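Progress report to the Skurstead Workplace Fund, 21 July 2020
Project: two-arm packing cell, Brultine kitting room

## 1. Work in the period

The grant covers a trial of two robot arms for packing stationery kits, a job done by hand at Brultine until now. The kit chosen for the trial is a soft zipped pencil case with pens. It was picked because a soft case changes shape when it is gripped, and the existing conveyor line cannot handle it.

Both arms are now mounted on the front edge of the bench. Each has a two-fingered gripper. Other stock remains along the sides and back of the bench, including scissors, tape rolls and a rack of plates, so that the arms are set up in the conditions staff work in.
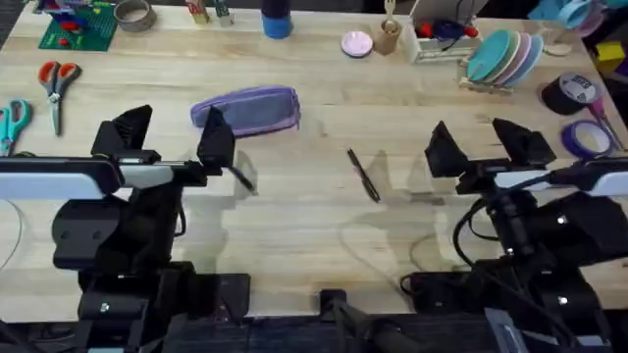
*Photo: Guerreiro Controls, for Brultine*

Set-up took longer than planned. The first cable routing limited wrist movement and was redone in June. The supplier, Broser, replaced one power unit under warranty at no cost to the grant.

## 2. Handling of the pencil case

Placing a pen inside a soft case needs one arm to steady the case while the other works. The sequence is split into 7 steps, each of which can be stopped and restarted by the operator. Lifting the case clear of the bench is treated as a separate step from opening it. The trial target remains 500 kits.

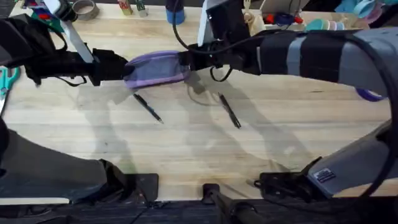 *Fig. 2. Purple case between the two grippers, pens on the bench.*

Zip handling is the least reliable step. Grip force settings for the fabric are still being adjusted and will be reported with the next claim.

## 3. Effect on staff

Two packers have moved part of their hours from filling kits to running the cell. Their grade and pay are unchanged. Both have completed the operator course and can restart a step without calling an engineer.

Staff raised the following points:

- less repeated finger work on zips, which was the main complaint before the trial
- more standing time at the bench; a perch stool has been ordered
- unclear responsibility for rejected kits when a shift changes over

A written handover sheet now covers the last point. No posts have been removed, and none will be during the grant period.

## 4. Spending and next steps

Spending is within budget. The underspend on training will be carried into the next quarter, subject to the Fund's agreement. Guerreiro Controls will revise the zip step before counted runs begin.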